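Premell showroom, ground floor and mezzanine
Walk-through checklist with comments
29 September 2026
Form 56, sheet 2

Entry doors and glass: PASS. Both open, both close. The rear one needs a shoulder.

Extinguishers: PASS. Tags current. One was doing a fine job as a coat hook at Mudby last April, so I now look.

Stairs: PASS WITH COMMENT. Treads sound, handrail firm. The whole flight is dark and reads as one long shadow from the bottom step. Strip lighting please, same as Gekden put in.

Mezzanine railing: PASS. Leaned on it with conviction. No movement.

Bathtub display: COMMENT. Tub is level and stable. It isn't plumbed in, and a sign saying so would spare everyone a conversation. Keep the floor in front of it clear.

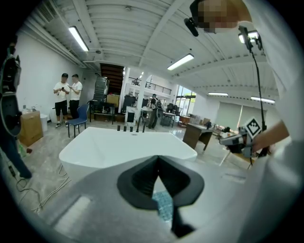

Cables on floor: FAIL. This is the third sheet in a row with the same word in this box. Cover them, tape them or run them along the wall – I have no favourite. Concrete is not a soft landing.

Boxes and bottles at floor level: FAIL. Flatten what's empty, shelve what isn't.

Chairs: COMMENT. Office chairs belong on the floor, on their own castors. Carts are for carting.

Walking while reading phones: not on the form. I've written it in the margin.

Blinds: PASS. Cords tied up out of reach.

First aid kit: PASS, if you like bandages. More than 59 of them, no tweezers. Khamphan can supply, order code 983.

Recheck of failed items in 2 weeks.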